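Progress Report to the Program Office
Project: Frade, Demonstration Data for Desktop Computer Assembly
Prepared by: Joana Moreira, Principal Investigator
Submitted to: Kanako Shibata, Tradance

1. Status

Collection of teaching examples for the assembly policy is on schedule. The work plan calls for 2000 accepted demonstrations by the end of November. As of this report, 1826 have been accepted and entered in the project archive. Each consists of one complete operator-guided attempt, with arm positions, finger positions and video stored together.

2. Work during the period

The task list covers five operations, among them placing the processor, seating the memory module and installing the hard drive. Operators now work from a revised protocol drafted by Martim Barreto, under which the starting position of the arm is changed between attempts. Failed attempts are retained in a separate folder and labeled by cause. They do not count toward the target.

Lachlan Lamont completed a review of 100 archived demonstrations. The most frequent fault was a late start signal, leaving the first movement of the fingers unrecorded. The recording software has been corrected and the affected files withdrawn from the total given above.

3. Work station

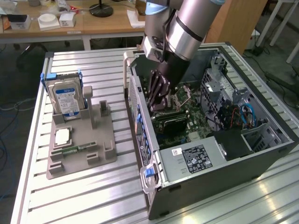
Page last changed: 2022-03-27

The computer tower is laid on its side with the panel removed, giving the gripper access to the motherboard from above. Parts to be installed are presented in a gray 3D-printed fixture on the same table, with separate places for the drive, the processor and the memory module. The fixture design has been fixed for the remainder of the collection, and any further change will require written approval from Américo Valente.

4. Issues and requests

Processor placement remains the slowest operation and has the highest rate of rejected attempts. We request permission to move operator hours from drive installation to this task. No additional funds are needed.

Delivery of the second fixture set from Skevov is outstanding. Training of the first full policy will begin once the archive has been checked by Akitz.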